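Getting to the ground on match days this season

Supporters coming to Fastow Park for the first time in a while will find a few things changed, and we have had enough letters and emails on the subject to give it a full item in this issue.

The biggest change is the gates. The old turnstiles on the Sesitz Road side have gone and everyone now comes in through the two new entrances at the north corner. Tickets are scanned from a phone or from paper. Season ticket holders still use their cards, and the cards sent out last August remain good until the end of the season, so there is no need to ask for a new one unless yours has been lost. A lost card costs 5 pounds to replace at the club shop.

The ground now holds 3000, of which 2552 are seats. The remaining places are on the covered terrace behind the east goal, which stays as standing. Several members asked whether the terrace would be seated as part of the work. It will not, and there are no plans to look at it again for now.

Parking is the subject we hear most about. The club car park has 91 spaces and most of these are booked before the day. If you have not booked, please do not drive up to the barrier in the hope of finding one, as turning cars round in the lane holds up the buses. The field next to the Drorkex warehouse is open for league matches only and is closed when the ground is wet. A notice goes up on the club website by mid-morning if it is shut.
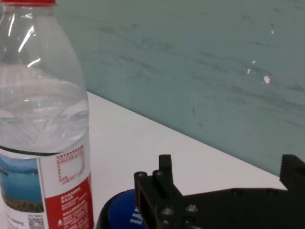

The bus is the easier choice for most people. The number 5 stops outside the library and again at the foot of Sesitz Road, and from there it is a short walk uphill. The last one back into town leaves well after the final whistle, even when a cup tie goes to extra time, but it fills up quickly. Those coming by train should allow longer than they used to, as the footbridge at the station is still closed and the way round takes you past the old dairy.

Bags are now checked at both entrances. Small bags are fine. Large rucksacks and suitcases have to be left at the desk beside the ticket office, and there was a long queue there at the last two home games. Umbrellas may be brought in but not put up in the seats. Folding chairs are not allowed anywhere, including the terrace.

Food is served from the kiosk under the main stand and from the Rojanasak van, which has moved from the car park to the grass behind the west goal. The van takes cards only. The kiosk takes both cards and cash – it closes shortly after half-time, so do not leave it too late if you want a pie.

Wheelchair users and anyone who finds steps hard should use the left-hand entrance, where there is a ramp and a wide gate. The raised viewing area has moved to the halfway line. Places there have to be booked, with one free ticket for a companion.

The members' evening is on 20th May in the clubhouse, and questions on any of this can be put then. Parking bookings for next season open the morning after.

3 comments
Share this item

Contact the club office | © Fastow Park Supporters' Newsletter | Back to top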